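Home Kits Spares Workshop notes Contact

Pruvik small parts sorting kit – sim pack plus build files

Kit for anyone putting a pick-and-place cell together at home or on a shared bench. You get the cell as a sim model first, run your picks in that, then cut metal. Much cheaper to crash a gripper on screen. Ask me how I know.

Whats in the pack: arm and table layout, round parts basin, blue tray, two-finger gripper with the white tips, wrist view setup. Basin and tray are seperate files so you can shift them to suit your own bench.
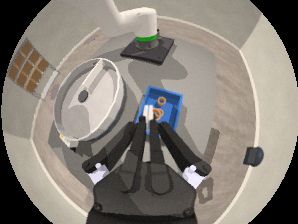 Tips are the bit people get wrong. Print them slow, no infill shortcuts, and file the inside faces flat before fitting. Spare tip set comes in the box – five pairs. The Stostden tips from last year fit too but you'll need the short screws.

Job it was built around is sorting small rings and offcuts out of a mixed bin. Carré was the first shop to run it, they do about the same thing with curtain hardware. Rings are fine. Anything curly takes some fiddling with the grip angle, start low and work up.
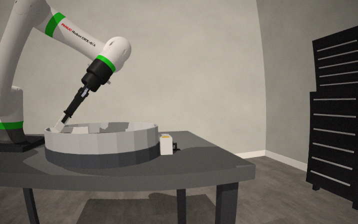

Arm in the files is a FANUC CRX-5iA. Not included, obviously. Got a different one? Swap the arm model and redo your reach check before anything else. Leave the table height alone til that passes. Cabinet in the room model can be deleted, saves a bit of load time.

Running it: 200 picks in sim before you try the real bench, that's my rule. Seema Lodhi at the Kallness shared workshop did 2,000 and sent back a list of fixes, most of them are in the June update. Thanks Seema.
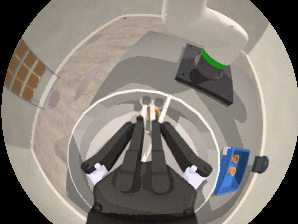 Wrist view is wide on purpose. Straight edges bend near the outside, so do your calibration with the marker sheet out there as well as in the middle. If picks land off to one side redo it – don't just nudge the offset.

Build files are STEP and STL. Screws not supplied except the short ones. Bench plate drawing is in the zip, print at full scale and check the ruler mark.

Older pack still downloadable if you need it. Page updated Oct 17, 2019. Questions thru the contact form pls, not the order notes.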